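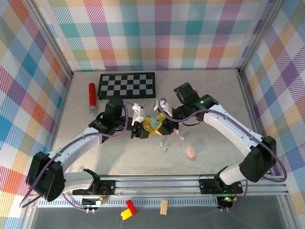 Two arms, one small yellow object between them.

February 9, 2021

Carola Engelhardt asked me when she can stop emptying her own dishwasher. I said not yet, and she wanted a longer answer.

Two-handed jobs are the ones I watch. Most of what we do in a kitchen needs one hand to hold and the other to do something, like opening a jar or peeling an egg. A pair of arms can meet over a little thing on a table now, which I like seeing. A table with three walls round it is still a long way from Carola's kitchen, where the cutlery basket is never in the same place twice.

Pejman Ghasemi used to pack boxes at Hinrichs and he says the shop floor will get there first. Same box, same height, over 200 times a shift. I think he's right about that. He also reckons folding shirts will be sorted in 3 years. I'd say 6, and I wouldn't put money on it.

What I'd pay for today is a machine that picks things up off the floor before I hoover. It could be slow. I'm out most of the day anyway.

I said in November I'd write about window cleaners and I still haven't. That's next.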